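Wie funktioniert ein Förderband?

Du kennst das von der Supermarktkasse. Joghurt drauf, Äpfel drauf, und alles fährt von allein los. Aber warum eigentlich?

Ganz einfach: Ein Förderband ist eine Schleife. Ein langes Band, Anfang und Ende zusammengeklebt oder zusammengenäht. Innen drin Rollen, mindestens 2. Eine davon wird von einem Motor gedreht. Die nimmt das Band mit — und das Band nimmt den Joghurt mit. Unten läuft es leer wieder zurück. Immer im Kreis.

Viele Bänder sind aus Gummi oder Kunststoff. Schwarz, weiß, blau oder eben grün. Oben meistens glatt, damit man sie gut abwischen kann. Links und rechts sitzen Schienen aus Aluminium, das ist leicht und rostet nicht so wie Eisen. In die Rillen kann man Sachen einhängen und festschrauben, sehr praktisch.

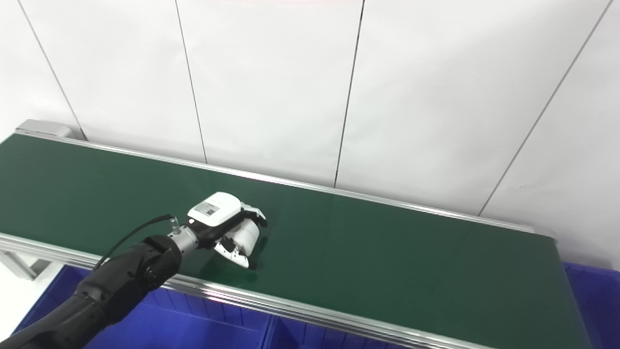
Warum rutscht nichts runter?

Wegen der Reibung. Reib mal deine Hände fest aneinander — merkst du, wie sie bremsen? So hält auch das Band die Sachen fest. Geht es steil bergauf, reicht das nicht mehr. Dann hat das Band kleine Querleisten, wie Treppenstufen.

Zum Ausprobieren

Du brauchst: 2 leere Klorollen, 2 Stifte, einen langen Streifen Stoff, Klebeband.

Stoff zum Ring kleben. Stifte durch die Rollen stecken. Ring drüber, straff ziehn, einer hält fest. Jetzt eine Rolle drehen. Fährt der Radiergummi mit? Wenn nicht: Stoff straffer spannen.

Wichtig!! An echten Förderbändern nie mit den Fingern an die Rollen. Auch nicht an der Kasse.

Text: Edmund Laskowska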